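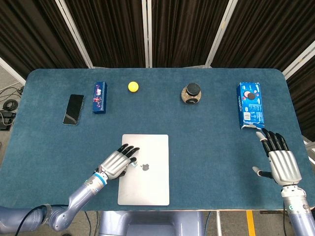
Dratis Felt Desk Mat

I started cutting these mats for my own desk, and then my neighbor Kaisu Huttunen wanted one, and then her whole office did! So now I sell them. The felt is thick wool, 10 millimeters before pressing, and it comes off the roll a bit fuzzy (a lint roller sorts that out in the first week or so).

Pick your size by measuring the flat part of your desk, then take off a finger's width all the way around. I can round the corners to match if you send me a paper tracing. Please don't guess the curve, I've tried and it never fits.

Coffee spills: blot, cold water, blot again. No washing machine, it'll shrink like a sweater.

Price is $86 for any standard size, tracing included. I've shipped 1,104 of them so far, nearly all from my garage, so give me a week or two. April is slower because I'm off visiting family.

Colors: teal, charcoal, oatmeal, moss. Moss is back on the shelf now.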